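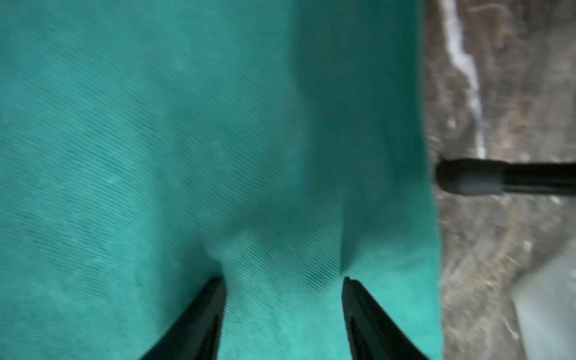 Teal cloth, twill-like weave, diagonal running upper left to lower right. Pale specks at left.

Tuesday, 9:40 am

Colourfastness to washing, second round. Purpose is to find out whether the Kuvton fixative can replace the salt rinse on the teal and the rust without a shift in shade. Roll 2313 for both, same as last round, so the base cloth is off the list of suspects.

Cut 6 swatches per colour. Overlocked the edges this time. Last round the raw edges shed threads into the wash and the grey scale reading on the adjacent white was half guesswork. White cotton stitched along one short side of each swatch, wool along the other.

Bath made up at 600 mL per jar, detergent from the Grarneo tub (the old one, opened before April). Temperature was slow to come up. Jar 4 sat a bit cooler than the rest for the first part of the cycle, so treat it with suspicion. Lid seal on that one is perished – need a replacement before the next run.

11:15 am

All jars out, rinsed twice in cold tap water, pressed between blotters, hung in the drying cupboard with the fan on low. Rinse water from the salt set was visibly tinted for both colours. Fixative set ran nearly clear on the teal, faint orange on the rust.

2:30 pm

Readings under the daylight lamp, grey scale, two passes with a break between.

Teal, salt: change 4, stain on cotton 3, stain on wool 3-4
Teal, fixative: change 4, stain on cotton 4-5, stain on wool 4
Rust, salt: change 3-4, stain on cotton 3, stain on wool 3
Rust, fixative: change 3, stain on cotton 4, stain on wool 3-4

So the fixative helps staining on both, but the rust loses half a step on shade. It has gone duller and slightly brown. Teal looks fine to me. Sầm had the same complaint about their reds when they trialled it, and they ended up halving the dose. Worth trying before we write it off.

Handle: fixative swatches are a touch stiffer across the weft. Would not matter for the Zondum aprons. Might matter for lining.

To do
– rust again at half dose, salt control alongside
– rub test, dry and wet, on the teal only
– new seal for jar 4
– check the lamp hours, the log was last filled in over a year ago
– lint roll all cloth before cutting

Leftover fixative is in the brown bottle, second shelf, labelled. Do not top it up from the new batch.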